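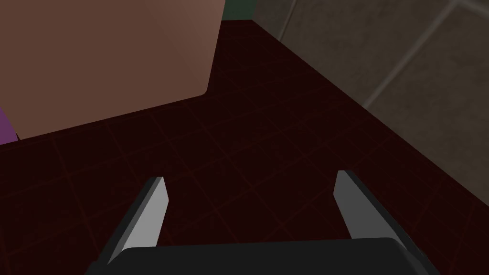 Questions we're often asked about hedging plants

When is the best time to plant a bare-root hedge?

Any time the plants are dormant and the ground isn't frozen or sitting in water. We send most of ours out in January, which suits hornbeam, beech and hawthorn very nicely. If your parcel turns up in the middle of a hard frost, don't worry! Keep the roots covered and damp in a shed or garage and they'll wait a few days for you.

How far apart should I put them?

For a single row we'd go for three plants to the metre. A double, staggered row wants five to the metre and gives you a thicker hedge lower down – lovely if you've got a dog who likes to visit next door.

Do you have a minimum order?

No, you're welcome to buy one plant or 500. Large orders are picked by Fredy Benavides and his team at our Wieczorek field, so please give us a little extra notice for those.

My new beech has kept its brown leaves all winter. Is it dead?

Almost certainly not. Young beech hangs on to its old leaves until the new buds push them off in spring, and plenty of people grow it for exactly that. Scratch a bit of bark with your thumbnail (gently, please) and if it's green underneath, all is well.

How much water does a new hedge need?

More than most people give it, I'm afraid. A good slow soak twice a week in dry weather, all through the first summer, does far more good than a quick sprinkle every evening. Keep the grass and weeds away from the stems too.

Can I come and see the plants before I buy?

Please do. Ring first and ask for Daryna Hutsuliak, who looks after visits and can tell you what's worth seeing at the moment. Wellies are a good idea as the track gets muddy.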